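Legislación ambiental comparada
Unidad 2. La consulta pública en la protección de humedales costeros
Material de apoyo para el alumnado. Versión de 2020-06-20

1. Objeto de la unidad

Se estudia el procedimiento por el que una autoridad somete a información pública un proyecto que afecta a un humedal protegido. El caso de trabajo es la marisma de Barnton, con una superficie protegida de 2.753 hectáreas, donde la empresa Grekex solicitó autorización para ampliar un canal de drenaje.

2. Fases del procedimiento

La solicitud se acompaña de un estudio de impacto y de un resumen en lenguaje no técnico. Admitida a trámite, la autoridad publica el anuncio y abre el plazo de alegaciones. En el caso Barnton se recibieron más de 2.000 escritos, en su mayoría cartas de modelo único - cuestión que se retoma en el apartado 4.

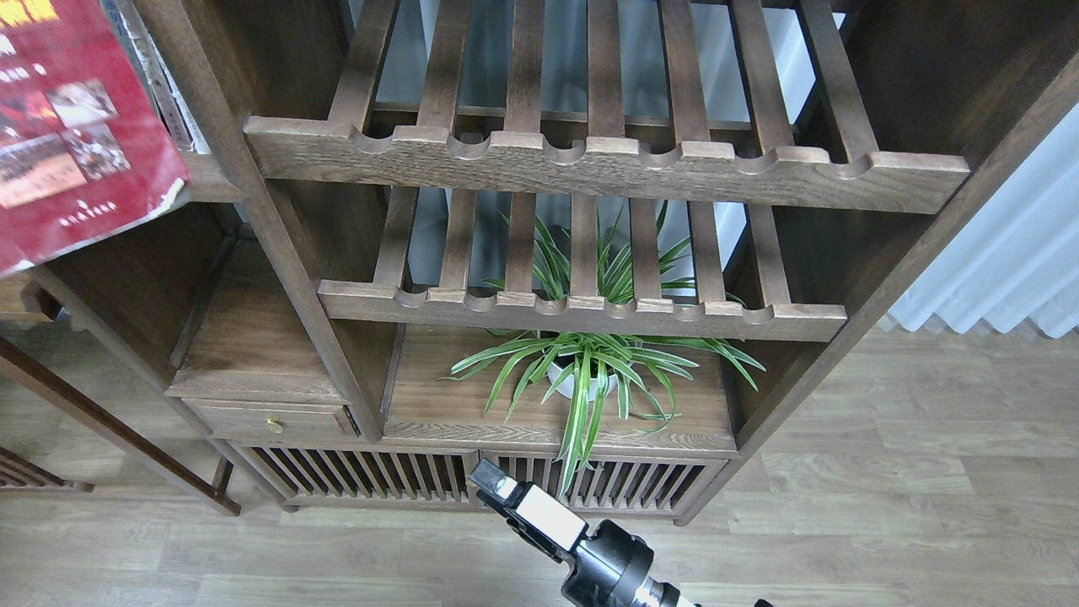 ¿Quién puede presentar alegaciones durante la información pública?
Cualquier persona física o jurídica, sin necesidad de acreditar un interés directo en el proyecto. La condición de interesado se exige únicamente para recurrir la resolución.

3. Contenido de las alegaciones

El escrito debe identificar el expediente, señalar el apartado del estudio que se discute y formular una petición concreta. La asociación Windlow, por ejemplo, pidió que se excluyera del dragado la zona de cría de aves limícolas.

4. Valor de las cartas de modelo único

Según Kandpal, los escritos idénticos pueden responderse de forma conjunta, pero han de constar todos en el expediente. Léase con atención el capítulo 14 del manual.

Lectura obligatoria: Rajkumari Kandpal, Participación y humedales, capítulos 2 y 14.
Para la próxima sesión: redactar una alegación de dos páginas sobre el caso Barnton.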